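Small Storage Basket

A small storage basket is a low, open-topped container kept in the home for holding little things that would otherwise lie about on tables, shelves and the bottoms of drawers. Most are rectangular, and most sold today are molded in one piece from plastic, with holes or slots in the sides and very often in the bottom as well. They go by many names in everyday speech, among them drawer basket, tidy basket, sorting basket and catch-all, and the same piece may be called by two or three of these names in one household without anybody minding.

Contents

Form and size
Materials
The open bottom
Color
Use in sorting
Use in drawers and on shelves
Use in the kitchen and bathroom
Care
Names and local habits
See also

Form and size

The ordinary small basket is longer than it is wide and a good deal wider than it is high. Low walls are the mark of the type. They let a person look across a row of baskets and see what each one holds, and they let a hand go in from any side. A deeper basket of the same length is usually sold as a bin, though the line between the two is loose and shopkeepers draw it where they please.

Makers give sizes in many ways. The Nestlow household line, long a familiar one in housewares shops, was sold in two heights, 50 and 77 millimeters, and the lower of these is the one people generally have in mind when they speak of a drawer basket. The taller one was meant for open shelves, where there is no drawer front to clear.

Corners are nearly always rounded. A square corner collects crumbs and dust, and it is also the first place a molded basket will split if it is dropped. The rim is commonly turned outward a little, both to stiffen the wall and to give the fingers something to hold.

Materials

Before plastic became cheap, small baskets for the house were woven from willow, split wood, rush or straw, or bent up out of wire. All of these are still made, and many people are very fond of them. A woven basket is light and pleasant in the hand, and it looks at home on a hall table in a way that few plastic ones do. It does shed bits as it ages, however, and it does not care for damp. Wire is strong and lets in plenty of air, but small things fall through it, and it can scratch a painted shelf unless some cloth or paper is laid underneath.

Plastic took over most of the everyday work for plain reasons. It can be washed, it weighs little, it comes in any color, and a whole set costs no more than a single good wicker piece. Softer plastics bend when pressed and spring back, and these are kinder to drawers that are a tight fit. Stiffer ones hold their shape better under weight but may crack in a cold garage or on a porch in winter.

The open bottom

Many plastic baskets have a bottom made as a grid of square openings, with perforated walls to match. The grid saves material, and it also has real uses about the house. Water drains away from anything put in wet, air can move underneath, and grit drops through instead of gathering. A quick shake over the sink or out the back door is often all the cleaning the basket needs from one month to the next.

The same grid sets a limit on what the basket can hold. Hairpins, loose beads, thumbtacks and small screws will slip through or catch in the squares. The old remedy is a liner, cut from felt, thin cardboard or a piece of leftover shelf paper. A liner should be cut slightly smaller than the floor of the basket, so that it lies flat and does not ride up at the ends. Households that move their baskets from one job to another tend to keep a few liners of the same size together in a drawer, which is a small kindness to oneself on a busy day.

Color

Pale shades have always sold well. White, cream, soft gray, and the beiges that lean a little toward green are the common ones, and they have the advantage that a dark or bright object can be seen against them at once. Bright baskets are more often bought for children's rooms, where each color may be given its own kind of toy. Plain colors also forgive a mixed set, and two pale baskets bought years apart will usually sit side by side without looking like strangers.

Use in sorting

The small basket is perhaps at its most useful when a person sits or stands at a table and goes through a pile of odds and ends. A clear, light-colored surface helps a great deal. Some people spread a bedsheet, and others lay down a large sheet of foam board, which covers the tabletop, keeps it from being scratched, and makes small things easy to spot. The basket is set a little to one side, within easy reach, and the pieces are picked up and put in one after another.

Beginners are often tempted to set out a great many baskets at the start. One or two will generally do, with a second look at the pile once the first kind of thing has been cleared away. It is easier on the eyes to hunt for one sort of object at a time, and the pile shrinks in a way that keeps the spirits up.

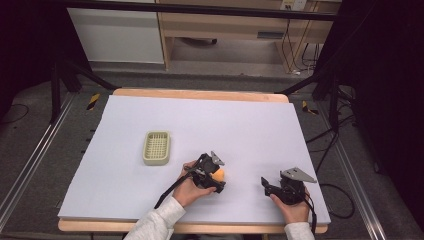 Use in drawers and on shelves

In a drawer, baskets divide the space without the need for fixed partitions. The usual advice is to measure the inside of the drawer at the bottom, as the sides of many older drawers are not quite true, and to leave a finger's width at one end so that the baskets can be lifted out. A drawer 68 centimeters across will take several small baskets side by side, with the long sides running front to back. Set this way, the contents can be seen from front to rear when the drawer is only partly open.

On a shelf the same basket does the work of a little tray. It can be slid out, carried to wherever it is wanted, and slid back again. Spools of thread, packets of seeds, spare light bulbs, batteries, tape and string are all commonly kept so. Labels may be tied through the holes in the front wall with a bit of ribbon or a twist of wire, and a tied label has the merit of coming off cleanly when the contents change.

Use in the kitchen and bathroom

Kitchen baskets hold tea packets, spice jars, cookie cutters, corks, and the loose lids that seem to belong to nothing. An open-bottomed basket is also handy by the sink for brushes and sponges, provided there is a saucer or a folded cloth beneath it to take the drips. In the bathroom it may hold combs, soap or bath toys.

Low baskets are less suited to the refrigerator, where tall jars tip out of them, though they do nicely for small fruit and wrapped cheese.

Care

Warm water, a little dish soap and an old toothbrush will clean nearly any plastic basket. The toothbrush is for the grid, where dust packs itself into the corners of the squares. Very hot water can warp thin walls, and so can a sunny windowsill in high summer. A basket that has gone slightly out of shape may often be coaxed back by soaking it in warm water and leaving it to cool with a book or a block of wood inside.

Baskets with sloping walls are stored one inside another. If they stick, a drop of soap at the rim will loosen them.

Names and local habits

In the town of Plumuvport, small baskets of this sort are known as plarkskas, after the Plarkska molding works, which made them for almost 58 years. The word is now used there for any low basket, whoever made it, and even for the willow ones. The town's yearly household market, held in April, still has a row of stalls given over to baskets, and the Mujić housewares shop keeps older pieces in its window next to the new ones. It is the custom at the market to sell baskets in pairs, and a buyer who wants only one is commonly sent home with two all the same.

See also

Bin (household)
Drawer divider
Shelf liner
Tray
Wickerwork

Page last changed 28 Nov 2018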